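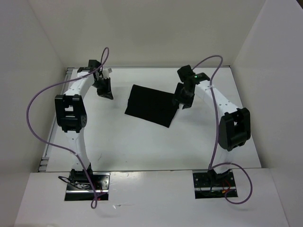 Which way should a rectangular cloth be turned before the first fold?

Turn it so a short edge is nearest you, smooth it from the middle out to the corners, and bring the near edge up to the far edge. If the cloth has a hem on only one side, put the hem face down.

Skiltis Cloth Records, version 2

Skiltis is a table of small household cloths and what happens to them when they are laid flat, folded, stored and opened again. It covers napkins, dish towels, dusting cloths, tray liners and plain cut rectangles with no hem. It was put together by Mi-kyung Hyun at Tallbridge, a linen workshop that cuts, hems and mends table and kitchen cloths.

The table has 600 rows. Each row is one folding of one cloth. There are 315 different cloths, so many of them appear more than once, usually with a different fold or a different length of storage.

What is in the download

cloths.csv
One row per cloth. Fabric, color, size, edge finish and how it was washed before measuring.

folds.csv
One row per folding. This is the main table. It has 18 columns.

fold_guide.txt
Written steps for every fold named in the main table.

changes.txt
What is different between this version and the first one.

Both tables are plain comma separated text with a header row. They open in any spreadsheet program. The cloth_id column links one to the other.

Main columns in folds.csv

cloth_id: matches the same column in cloths.csv.

fold_name: one of half, quarter, thirds, long_thirds, pocket or roll.

start_side: which face was down on the table at the start, front or back. For cloths with no clear front, this says either.

start_edge: which edge was nearest the person folding, short or long. Square cloths are marked same.

corner_gap_mm: the widest gap between two corners that should have met, measured right after the last fold.

edge_gap_mm: the same thing for edges.

smoothings: how the cloth was flattened between folds. The values are none, hand and board. Board means the flat side of a wooden pressing board.

stored_days: how long it stayed folded. Zero means it was opened again the same day.

stored_under: what was on top of it in storage. Mostly other cloths. Blank means nothing.

crease_score: how visible the crease was after opening, from 0 (cannot find it by eye) to 4 (stands up from the table by itself).

opened_flat: y or n. Whether the cloth lay down by itself once opened, with no smoothing.

notes: free text. Spelling has been left as written.

The rest are short bookkeeping columns and are explained in the header comments of fold_guide.txt.

How the cloths were measured

Every cloth was laid on a hard, smooth table with nothing under it. We tried a padded table early on and stopped, as soft padding lets the weave stretch a little under the hand and the corner gaps came out smaller than they should. Those early rows were removed.

Length and width were taken along the edges and again through the middle. If the two did not agree, the middle figure was kept and the word "bowed" went in the notes. Cheap dish towels are often bowed. Stevens pattern towels, a plain weave we cut in house, mostly are not, but the oldest ones have pulled out of square from being hung by one corner.

A cloth does not have to sit square to the table to be folded well. We lined up cloth to cloth, edge on edge, and ignored the edge of the table. Some people find a tilted cloth harder to fold neatly. If you are one of them, straighten it first by lifting two neighboring corners and setting them down again. Dragging it by one corner puts a pull line through the fabric, and the line shows up in the finished fold.

Dark cloths

Black and navy cloths have their own problems. Fold lines are hard to see on a matte black fabric, and so are the places where the top layer has slipped past the bottom one. We measured all dark cloths on a white surface so the outline could be read clearly. Where two layers had to be told apart, the top one was marked at the corner with a chip of tailor's chalk and brushed off afterward.

Crease scores on dark cloths are less reliable than the rest. A score of 1 on a black cloth could easily be a 2 on a cream one. We did not adjust for this. If you want to compare creases across fabrics, keep the dark ones in their own group.

Lint is recorded only in the notes. Anything light colored that has been on the table before a black cloth will leave some behind, so wipe the table.

Folding steps for the quarter fold

These are copied from fold_guide.txt, as it is the most common fold in the table.

Lay the cloth flat with a short edge toward you.
Smooth from the middle to each corner.
Take the two near corners and carry them to the two far corners. Keep the near edge straight between your hands.
Set the corners down first, then let the rest of the edge drop.
Smooth toward the fold, using the side of your hand.
Bring the left side over to the right side.
Smooth again and measure.

For soft cloths, pinch a little way in from the corner. The very tip rolls over when you lift it, and you end up lining up the roll.

Storage

All folded cloths went onto open shelves in the Flesmont room, the dry store behind the workshop. It is cool for most of the year. Rows started in February tend to have lower crease scores, and we think the room was damper in the later months, but there was no hygrometer in it and we can't say more than that.

Cloths were stacked by size. A small cloth under a large one gets a second soft crease where the large one bends over it. This is in the notes as "shelf line" and is not part of the crease score.

Known problems

The roll fold has no corner gap, so that column is blank for all rolls. Please do not read the blanks as zero.

Some of the unhemmed cloths frayed during the work and got slightly smaller. Their size in cloths.csv is the starting size.

Two different people gave crease scores in the first version. In version 2 all of them were scored over again by Mi-kyung Hyun from the cloths themselves. A few cloths had been sold or cut up by then, and their rows were dropped.

Color names are workshop names. Oat, flour and cream are three different colors to us and might not be to you.

What people have used it for

Choosing a fold for a linen closet with shallow shelves. Teaching new staff to line up edges. Working out which napkins need pressing before a dinner and which can go straight to the table. It is not much help with fitted sheets, clothing or anything bigger than a tea table cloth, and there is no silk in it.

Using and sharing

You can copy, change and share the tables and the guide. Keep the name Skiltis and the version number with them, so that people know whether they have the old crease scores or the new ones.

Corrections are welcome. Send the cloth_id and the fold_name along with what you think is wrong, and leave the rest of the row as it is. New cloths can be added if you have measured them on a bare table and followed the written steps. Put your own prefix in front of the cloth_id, such as kitchen_ or shop_, so it does not run into one of ours.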